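31 May 2021, bench notes

Bagging day! Jonalyn Buenaventura and I spent the whole morning on paper bags, and I'm more hopeful about the chore list than I've been since November. The two-arm setup on the Fusteda controller ran 25 tries at picking up a flat kraft bag by its twisted handle. It got 12. For a thin paper cord on a flat table I'll take that and grin about it.

Gripper force is down to 400 on the controller scale (500 creased the cord).

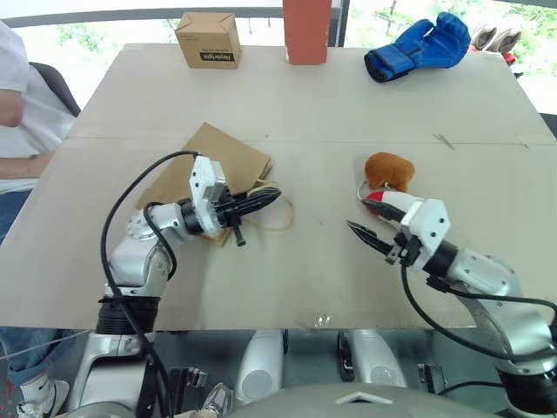
Next job is opening the bag, then putting a soft toy in it. Charito Castillo thinks one arm should hold a handle while the other pushes the far side out, the way she does it when she packs groceries. Worth a go tomorrow! Could a machine tidy a kitchen yet? No, and it would take all afternoon on one shelf, but grabbing a handle is a real piece of that.

To do: more bags, ask Villanueva about softer finger pads, back up the logs.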